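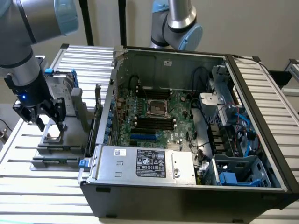 The Wallness ferry stopped running in May, and after that Brenda Rivadeneira had to go round by the bridge to see her mother. It added 55 minutes each way. She kept a bag of boiled sweets in the glovebox and was usually down to the last few by Irnier.

Her mother lived above what had been Preda's, the shoe shop. The sign was still up. Mr Preda had moved to his son's and left behind a cupboard full of lasts, and Brenda's mother had carried them upstairs one at a time and stood them along the windowsill in the back bedroom.

"What do you want with those?" Brenda said.

"They've got names on."

They had. Each pair had a surname in pencil on the heel, and sometimes a note. Giraldo, left foot wide. Giraldo, the younger. One had only a number, 227, and her mother had put that one at the end, by the curtain.

"Half of these people are dead," Brenda said.

"I know that. I went to the funerals."

They had soup and then the cheese Brenda had brought. Her mother was 82 and ate quickly, with her elbow on the table, in a way she had never allowed the children. Afterwards she wanted the window open, and then she wanted it shut.

"The younger Giraldo came in the shop once when I was down there paying the rent," she said. "He had a hole in his sock and he wouldn't take his boot off. Preda waited. They both just sat there. I'd gone and come back from the baker's and they were still sitting."

"Did he take it off?"

"He must have. There's his foot."

Brenda washed up. The tap had to be turned hard to the right and then back a little, and she remembered this just after it had soaked her cuff. Through the wall she could hear her mother moving about in the back bedroom — a knock of wood on wood, a pause, another knock.

When she went in, the lasts were on the bed in a row and her mother was wiping the sill with a cloth.

"You can take one," her mother said. "Not the Giraldos."

Brenda looked along the row. She picked up the one with the number. It was heavier than she had expected, and quite narrow.

"Whose was it?"

"I've no idea. I always thought a woman's."

Brenda took off her shoe and held the sole of the last against her own foot. It was a little too long.

"There's a bus for the bridge people now," her mother said. "It was in the paper."

"I've got the car, Mum."

"I'm only telling you."

She drove home with the last on the passenger seat. On the bridge it rolled forward and dropped into the footwell, and she left it there until she had parked outside the house.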